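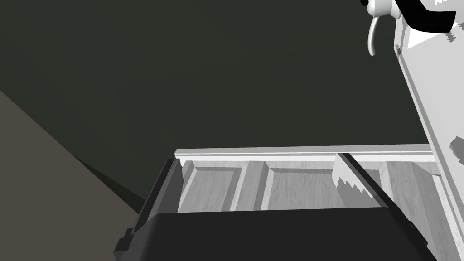

白色柜面，上沿带饰条（渲染图）

期末评语到底能不能用评语库？
2023-12-26
发帖：Tymofii Horobets

我在Lirnley小学教四年级，中文部，今年第二次当班主任。学校要求每个学生的期末评语不少于100字，分学习、习惯、与同学相处三块写。往年大家各写各的，今年教务处给我们开了Faro的账号，里面带一个评语库，一共3,861条，按科目和等级分好，点几下就能拼出一段。

我试着拼了六个学生的，读下来语句通顺，也没有错别字。但是拼到第四个的时候，我发现跟第一个有两句一模一样，只差一个名字。这两个孩子的家长是邻居。

想问问大家：
一，你们学校让不让用评语库？
二，用的话，改到什么程度算合适？
三，有没有家长对比过，来找过你们？

成绩单下周要交给年级组长，所以不太可能全部推倒重写。

纸笔橡皮：
我们让用，没人管。我觉得可以用，学习那一块直接用库里的，反正等级就那么几档，自己写也写不出花来。习惯和相处那两块自己写，每人两三句就够。
家长对比过，有一个妈妈在群里问为什么她儿子和同桌的评语差不多。我私下回了她，后来给她补写了一段。

北窗：
不同意楼上。学习那一块恰恰最不该套。家长看分数已经知道等级了，评语再说一遍“计算能力较强”等于没写。应该写他哪类题会、哪类题还不会，比如两位数除法会算，但余数老忘写。这种话库里没有。

纸笔橡皮：
北窗老师你带几个班？我语文数学一起教，再加班主任。每个学生都写到余数忘写这个程度，我得写到明年。

北窗：
一个班，我承认量比你小。但我平时每周五放学后记几行，一个学生一学期下来也有七八条，期末抄一抄就行。
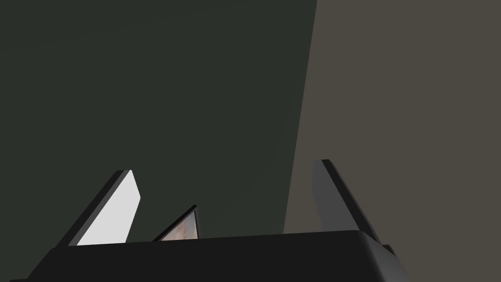 我现在的写法（楼主补充）

看了前面几楼，昨晚重新弄了一遍，先写下来，大家看有没有问题。

先不开Faro，拿一张名单，给每个学生写一件这学期的具体事情，一句话。写不出来的先空着。我班上有五个空着，都是平时很安静的孩子，这一点我得检讨。
然后翻作业本和阅读记录，把空着的补上。
第三步才去库里找一条意思接近的，放在后面当建议，把“该生”全部换成名字，形容词能删就删。
最后把全班的评语按开头第一句排一次序，重复的一眼能看出来。

这样一个学生要八分钟左右，比纯拼慢，比从头写快。举一个改好的：

“小禾这学期读完了两套长篇，还在读书课上给大家讲过其中一章。她写作文时开头很好，结尾常常收得急，寒假可以试着先想好最后一段再动笔。”

库里原来那句是“该生阅读面广，写作能力有待进一步提高”。

蓝墨水：
例子可以，不过四年级的评语孩子自己也会看，我会直接写“你”，不写“她”。我们年级前年统一改成第二人称，家长没有意见，学生倒是会拿着成绩单来问我“结尾收得急”是什么意思，正好讲给他听。

纸笔橡皮：
我们学校规定必须用第三人称，因为要进档案。这个先问清楚再改，别写完了全班返工。

操场值日：
说一个技术上的事。Faro导出的时候有字数上限，算标点一共500，超了它不提示，直接把后面的切掉。我去年有三个学生的评语只剩半句，印出来才看见。导出之后一定在表格里再看一遍最后一个字是不是句号。

Tymofii Horobets：
谢谢，这个我不知道。刚查了，我最长的一段没有超。人称的事今天去问了教务处，两种都行，同一个班要统一。我打算用“你”。

豆沙包：
有没有人用过Granditz那本评语手册？我们图书室有一本旧的，分得比Faro细，光是“课堂发言少”就有十几种写法。

北窗：
用过，内容偏老，而且是按初中写的。“课堂发言少”那几页倒是值得看，它会区分不会、不敢和不想。我更喜欢Charbonneau的那份培训讲义，只有几页纸，讲怎么写“下一步做什么”。
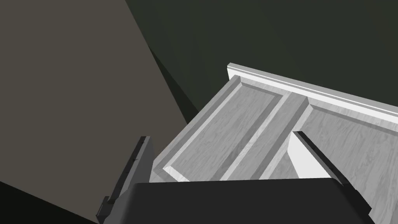 蓝墨水：
讲义我也看过，道理对，但是它要求每条评语都有一个可以量化的目标，我不赞成。给九岁的孩子写“下学期举手次数翻倍”，看着像考核表。写一件他寒假里能做的小事就可以了。

北窗：
它没有要求每条都量化，只说学习那一块要。你可能看的是旧版。

蓝墨水：
有可能，我手里那份是六月培训时发的。

操场值日：
回楼主第三个问题。我去年做过一次比较笨的统计，全年级203份评语，我把“希望你再接再厉”搜了一遍，一半以上都有这句。给年级组长看了，她当场没说话，今年通知里就加了一条，结尾不许用这句。现在大家改用“继续加油”。

纸笔橡皮：
我们也是“继续加油”。

豆沙包：
那安静的孩子到底怎么写？我班上有一个，作业全对，从不说话，我写了三遍都像在批评她。

北窗：
不说话就别提不说话。写她作业里你看见的东西，比如步骤写得完整、错题自己订正过。真想让她多说，期初跟她本人谈，成绩单上不用写。

Tymofii Horobets：
同意这一条，我那五个空着的后来也是这么补的。今晚还剩十一个，写完了把改过的评语去掉名字，挑几段贴到二楼下面。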